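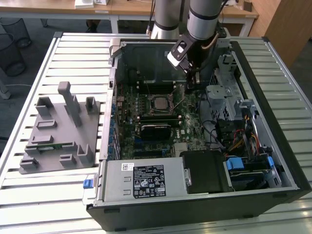

**Operations 2 - Facility layout, part two**
T. Gilmartin's section. Notes go with the May problem set. Bring a ruler and a pencil with an eraser, you will need the eraser.

Picking up where we stopped: you have a building, you have departments, you have to decide what goes next to what. Last time was process vs product layout. Quick recap then on to closeness.

## Recap

- **Process layout** - group by type of work. All the saws together, all the ovens together. Flexible, lots of walking. Hospitals, machine shops, most kitchens.
- **Product layout** - stations in the order the product needs them. Fast, hard to change. Bottling line.
- **Fixed position** - the thing stays put, people and tools come to it. Ships, houses.
- **Cell** - a small product layout inside a bigger process one. We come back to cells after the break.

Most real places are a mix. The Dornau bakery from last time: the bread side is a line, the cake side is a process layout, and they fight over one cold room. If the exam asks "which type is it" and the answer is "both," say both and say where the border is.

## Load-distance

The oldest tool and still the one to try first.

For each pair of departments: trips between them × distance between them. Add up all the pairs. Lower is better. That's the whole formula.

Worked on the board, Grallutano shirt shop, trips per day:

| Pair | Trips | Distance now (m) | Trips × distance |
|---|---|---|---|
| Cutting to sewing | 92 | 38 | 3496 |
| Cutting to storage | 6 | 12 | 72 |
| Total | | | 3568 |

Swap sewing and storage:

| Pair | Trips | New distance (m) | Trips × distance |
|---|---|---|---|
| Cutting to sewing | 92 | 12 | 1104 |
| Cutting to storage | 6 | 38 | 228 |
| Total | | | 1332 |

Storage people now walk farther. Total still drops by more than half. Always somebody who ends up worse off in a swap, write down who. Management will ask.

Things people get wrong every year:

1. Straight line distance through a wall. Use the path a person takes. Aisles, doors, stairs.
2. Counting A to B and forgetting B to A. Decide up front if your trips are one-way or both.
3. Treating every trip as equal. A clipboard is not a pallet. If loads differ a lot, put in a weight, and say in the write-up where the weight came from.
4. Stopping after one swap. Try the next pair. Keep going till nothing improves, then try one weird one anyway.

Note that the swap method can get stuck. You reach a layout where no single swap helps but some completly different layout would beat it. Start again from a different first guess and compare.

## Closeness ratings

Trips don't tell you everything. Welding and paint storage may have lots of traffic between them and you still want them apart. So we rate pairs by letter:

- A - absolutely necessary
- E - especially important
- I - important
- O - ordinary
- U - unimportant
- X - keep apart

Each letter gets a reason next to it. Shared staff, noise, fumes, same paperwork, supervision. No reason = no marks. I mean it this time.

Go easy on the A's. If everything is an A you have no ratings. Place the A's and the X's first, since those box you in, then E, then fill.

Hennessy clinic exercise, the one from the handout with the floor plan: reception and waiting is an A. Waiting and x-ray is an O for most of you, fine. Two groups had staff break room next to waiting as an I. Ask the nurses before you hand that in. 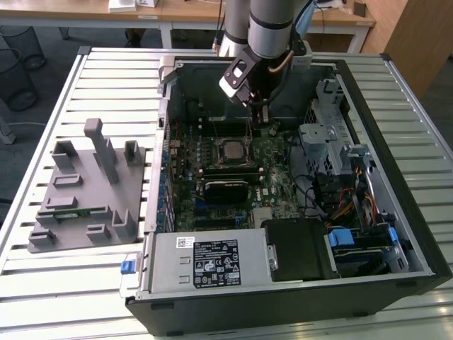 Space near the busiest department is the scarcest space you have, so decide who gets it before you draw anything else. Rank by traffic with the hub, give out the neighboring spots in that order, and push whatever deals with outside (receiving, shipping, front desk) toward a wall. Same thinking at any scale. Computer board: processor near the middle, memory slots in rows on either side of it, and the rear connectors along one edge where the cables from outside have to go. Now do it for the Wukau depot. What is the hub? Not the manager's office. Sorting is the hub, and the spots around it go to whoever sorting hands off to most.

Common pushback: "but the office has always been there." Ok, then price the move. If moving costs more than the walking saved, leave it and write that down too. A layout you decided not to change is an acceptable answer if the numbers are shown.

## Space and aisles

Departments need floor area, not just a position. Steps:

- Area per machine or desk, plus room to stand, plus room to open the door or pull the drawer.
- Add aisle space. Main aisles wide enough for the biggest thing that moves through. Measure the thing.
- Leave a bit for growth near whichever department is most likely to grow. Not spread evenly, useless that way.
- Check fire exits LAST and FIRST. First so you don't block them, last because you will have blocked one.

Wukau depot has up to 600 parcels on the floor at the evening peak. Plan the floor for the peak hour and then look at what it does the rest of the day. Big empty area at 10 am is fine. Blocked aisle at 6 pm is not.

Columns. The building has them. Every year beautiful layouts with a conveyor going straight through a column. Trace the columns onto your sheet before the departments.

## Cells (short, rest next time)

Take a family of similar parts. Pull one of each machine they need out of the big departments and set them in a U. One or two workers run it. In and out at the same end so one person can watch both.

Good: less walking, less waiting, problems show up fast.
Bad: you may need duplicate machines, and a cell built for a family of parts is stuck when the family dries up.

How to find families: parts down the side, machines across the top, mark which uses which, shuffle rows and columns till blocks form on the diagonal. Leftover marks outside the blocks = parts that will have to travel between cells. A few are ok. Lots means you picked bad families or the shop shouldn't be using cells.

## For the problem set

Q1 and Q2 - load-distance, show both tables, before and after.
Q3 - ratings chart for Wukau. Reasons required, see above.
Q4 - draw it. To scale. Columns included. Graph paper is by the door.
Q5 - optional, worth doing. Part 99 in the matrix doesn't fit any family. Say what you would do with it and what it costs.

Hand in on paper, stapled, name on evrey sheet. Questions to Tadhg Gilmartin in office hours, 3 pm, or catch me in the corridor after class.

Next time: line balancing. Read the section on takt time before you come, we start straight with a problem.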